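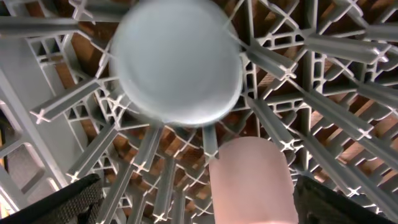

Grey plastic rack, detail of ribs and prongs.

Filed under: Course Materials > Food Service Operations

Print this page | E-mail this page

FSO 1075 - Unit 4: Warewashing and the Soiled Side

January 2021. Read before the lab in Room 302.

4.1 Terms

Warewashing covers the washing, rinsing and sanitizing of dishes, utensils and small equipment. Cleaning removes food soil. Sanitizing reduces the microorganisms left on a surface that has already been cleaned. The two steps are separate on every log sheet used in this course, and a sheet with a single combined entry will be returned.

Soil load is the amount of food residue entering the wash tank per rack. It depends on the menu, the time between service and washing, and how well the ware was scraped. Starch and egg harden on standing. Grease spreads to other ware when soiled dishes are stacked.

4.2 Scraping and sorting

The soiled side of the dishroom begins at the drop-off table. The usual order of work is:

1. Remove packaging and paper.
2. Scrape food residue to the organics stream.
3. Empty liquids to the sink, through a strainer.
4. Sort ware by type and size.
5. Pre-rinse and rack.

Step 1 is the one most often skipped at busy periods. Foil sticks, labels and paper tissue left in a bowl reach the pre-rinse sink, where the tissue breaks up and passes through a coarse strainer. It collects on the scrap screen and lowers the flow to the wash pump. Foil does not break up, but small torn corners lodge in the spray arm nozzles. A blocked nozzle leaves an unwashed band on the same part of every rack.

Foil laminate is not accepted as metal recycling in most municipal programs. Check the local list before labelling bins.
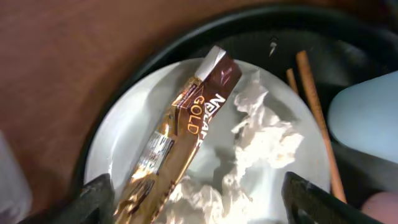 4.3 Detergent and water hardness

Calcium and magnesium in supply water react with detergent and reduce the amount available to act on soil. They also form scale on heating elements and inside rinse lines. Scale insulates the element, so recovery time between racks increases and the final rinse may not reach its set temperature.

The case for this unit is the staff cafeteria at Prollow, which ran its machine on unsoftened water until July. Descaling was logged after almost 2000 racks. The operator had raised the detergent dose twice in response to film on glassware, with no change in the result. Work through the log and identify:

- the first entry where film is recorded
- the rinse temperature on that shift
- the point at which a hardness test should have been requested

Do not assume that film is always mineral. Protein film looks similar when dry. Wipe the glass with a weak acid such as vinegar - mineral film clears and protein film stays.

4.4 Sanitizing and drying

In chemical sanitizing, concentration, contact time, temperature and pH are all controlled. Test strips must match the product in use; chlorine strips give no valid reading with quaternary ammonium. For the lab, immerse the strip as directed on its package and read it against the printed chart in good light.

Ware is air dried. Towels transfer organisms back to a sanitized surface. Plastic ware holds less heat than china and dries more slowly, so bowls in plastic should be racked at an angle with space between them. Nested trays stay wet at the rim.
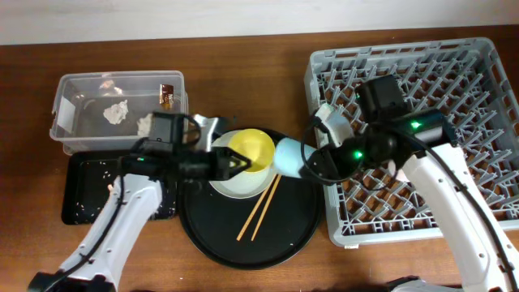 Kerstin Dreßler
Course Instructor, Food Service Operations

4.5 Lab preparation

Bring closed shoes and the Unit 4 log sheet. Stations are set by Esmaeil Bagheri and posted on the door. Each pair completes one manual wash and one machine cycle, then records the strip reading for each.

The written portion takes 30 minutes. It covers 4.1 to 4.4 and the Prollow log. Calculators are allowed, phones are not.

Missed labs are rescheduled by e-mail before the end of the same week. Unit 5 deals with storage of clean ware and pest control, and assumes the terms defined in 4.1.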